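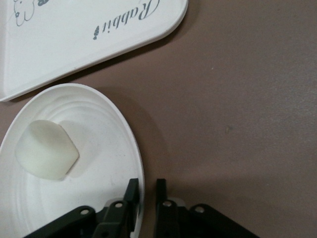 The white Rabbit lid and a round white dish on our tabletop at Bronora.

FOR IMMEDIATE RELEASE
07/06/2025

Bronora opens a kitchenware lending shelf in Vanedville

I've been wanting to write this one for ages! From this month, anybody living in Vanedville can come into our shop on Robles Street and borrow plates, dishes, tubs and lids for a party, a school do or a big family tea, and it won't cost a penny. We're calling it the Akum Shelf, after the little café that used to be in our building (lots of you still call us Akum anyway, so we've given in).

The idea came out of my own cupboards, I'm afraid. I had far too many plates, a drawer of lids that fitted nothing, and every birthday I still ended up buying paper ones. I mentioned it to a few customers and the boxes started arriving. We now have 314 pieces washed, sorted and on the shelf, with another 205 waiting in the back room to be matched up.

It's a proper mixture. I'm very fond of the white plastic piece with the rabbit drawn on it and the word "Rabbit" in dark grey curly writing, which I think will be snapped up for children's parties. I like it next to the plain round dish with the raised rings in its base, as the two whites go nicely together on our brown table. We've got big serving plates too, jugs, cake stands, and more pudding bowls than I know what to do with.

How it works

Come in and choose what you need. We write it in the book, you take it home, and you bring it back within a week. Please give everything a wash with a soft sponge and warm soapy water, and go easy on anything with a printed pattern – no scourers! If something gets broken, just tell us. It happens, and I've dropped plenty myself.

You can borrow up to 61 pieces in one go, a number we settled on after filling the boot of my car and seeing what went in. If you're planning something larger, give us a bit of notice and we'll see what we can do.

What we still need

Lids, mostly, and ones that still have their tub! Small side plates are always handy as well, and anything with animals on it goes straight to the front of the shelf. We'd love to reach 600 pieces by November, when the bookings for Christmas parties start coming in. Chips are fine if they're tiny, but please don't bring us anything cracked.

The shelf is just inside the door on the left, and you can have a look through it any time we're open. Donations can be left at the counter.

About Bronora

Bronora is a small homeware and repair shop in Vanedville. We sell new and second-hand kitchen things, mend handles and sharpen knives.

For more details, or to arrange a visit, please ask at the Bronora counter on Robles Street.

ENDS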